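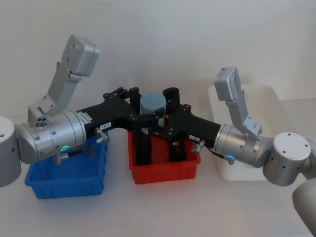
Projects > Nandus > Gripper trial > Progress reports

2021-07-15
Ilir Angelovski

Progress since the last report, and what I think we should do about it.

The proposal you approved said that a two-armed sorting cell could take small mixed goods out of one bin and put them into others, and that the Tronus gripper would do this better than the Rolanach one. I was doubtful about both claims when we started and I am still doubtful about the second.

Both arms are now running from one controller. Getting there took longer than planned, mostly because the two controllers we were lent could not agree on who was allowed to move first. We have put one of them back in its case. The remaining one is slower to start up but we understand it, and I would like to stop changing it.

The work has been done with three bins in a row, red in the middle, with plain upright items such as cylinders. These are easy shapes. I say so because the supplier's sales sheet uses much the same sort of thing and then talks about "general goods", and I don't want our own figures read in that way.

We ran 30 attempts with each gripper on the left arm, with the right arm parked. The Tronus finished 22 of them without help. The Rolanach finished the same number. The supplier has asked us to leave out attempts where the item was standing too near the wall of the bin. I have refused, as items near the wall are the reason we wanted a gripper with narrow fingers in the first place.

With both arms allowed over the same bin the result was worse. Of the Tronus attempts, 8 had to be stopped by hand when the planner brought the grippers too close together. That is a planning fault and I don't hold it against the gripper, but it does mean the claim that two arms would halve the time has nothing behind it yet.
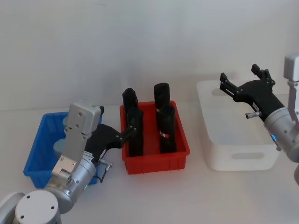
Item spacing matters more than I expected. When the cylinders stand close together the fingers need room to open on either side of the one they want, and a shallow tray packed with several of them does not offer much. Opening the fingers less helps with this and makes everything else less forgiving. We have tried two settings and like neither.

The wrist cameras are useful for the last part of the approach. Further out they add little that the head camera doesn't already give us – and they add weight and cable. I would keep them for now. I would not pay for the better version that Guimarães has quoted for until we can name one failure it would have prevented.

Spending is within budget apart from finger pads, which wear faster than the supplier told us they would. A second set is on order.

For the next period I propose to keep one gripper on each arm, fix the planner so that only one arm may enter a bin at a time, and repeat the 30 attempts with softer and less regular items. If the Tronus is still level with the Rolanach in November, I will recommend the cheaper of the two.

I need a decision from you on the camera quote before the next report.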